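Section 11. Regrouting and sealing wall tile

Applies to: Astel wall grout, all shades
Last revised: 14/02/2022

Read this section through before opening the bag. Mixed grout stays workable for about 25 minutes, so have the wall ready first.

What you need
Grout saw or hand rake
Rubber float
Two buckets and a large sponge
Painter's tape
Vacuum with a brush head
Astel sealer, if the wall is near a sink or tub

Preparing the joints

1. Run the rake along each joint and take out the old grout to at least half the depth of the tile.
2. Go slowly where three joints meet. The corners of shaped tile chip more easily than the edges.
3. Vacuum the joints, then wipe the wall with a damp sponge. Let it dry overnight.
4. Tape off door jambs, trim and any painted wall next to the tile.

CAUTION: Wear a dust mask and eye protection while raking. Old grout dust can irritate the lungs.
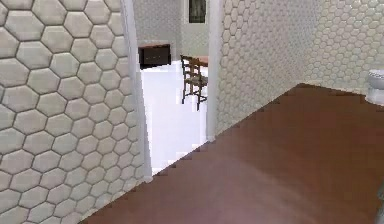 Mixing and spreading

5. Pour the water into the bucket first and add the powder a little at a time. Stir by hand until there are no lumps. The mix should hold its shape on the float.
6. Leave it to stand for five minutes and stir again. Do not add more water after this.
7. Hold the float at a low angle and push the grout into the joints from two directions. Work on a small area at a time, from the top of the wall down.
8. Scrape off the extra with the edge of the float, moving at a slant to the joints so that you don't pull the grout back out.

NOTE: Raised or rounded tile holds more grout on its sides than flat tile. Use a softer float and expect to do more sponging.

Cleaning and sealing

9. When the grout is firm to the touch, wipe with a well-wrung sponge. Rinse the sponge often and change the water when it turns cloudy.
10. Pull the tape before the grout hardens fully.
11. Buff off the remaining haze with a dry cloth the next day.
12. Wait three days, then brush sealer along the joints. Wipe any sealer off the tile face within five minutes.

CAUTION: Do not use vinegar or other acid cleaners on new grout.

For color matching, send a dry chip of the old grout to Harish Joshi at the Cudham service desk and quote form 202.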